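Gusitz Freestanding Pegboard: Set-up Guide
Section 4. Fitting and moving the hooks
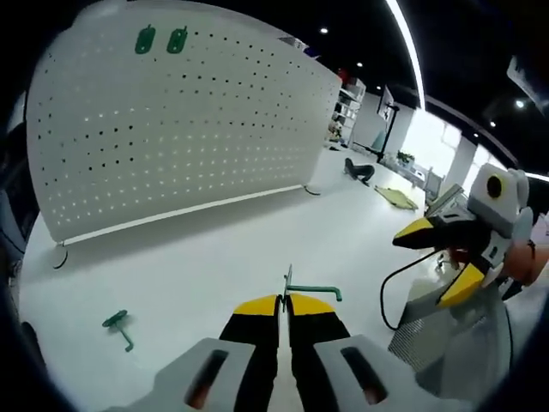
Hooks are fitted only after the panel has been fixed to both feet (Section 3). Stand the panel upright on a level floor, with enough space to reach it from the front. Keep hooks not yet in use within reach and clear of the feet; the green hook lying on the floor has a flat, rounded head and a thin stem. On a fitted hook the rounded head faces outward, as on the two mounted side by side near the top of the panel.

1. Check that the feet are level and the panel does not rock.
2. Choose a hole and hold the hook in front of it.
3. Insert the hook and press until it stops. Do not twist.
4. Pull lightly on the hook. If it comes out, refit it.
5. Repeat for the remaining hooks, starting with the top row.

Note: Leave at least 100 mm between hooks meant for hand tools.

Note: To move a hook, take off the load first, then draw the hook straight out of the panel.

Caution: Do not hang more than 6 kg on the panel in total. Place heavier items in the lower rows.

Caution: Pick up dropped hooks before walking round the panel. They are a slip hazard on smooth floors.

Spare hooks (Bomico pattern) are sold in packs of 6.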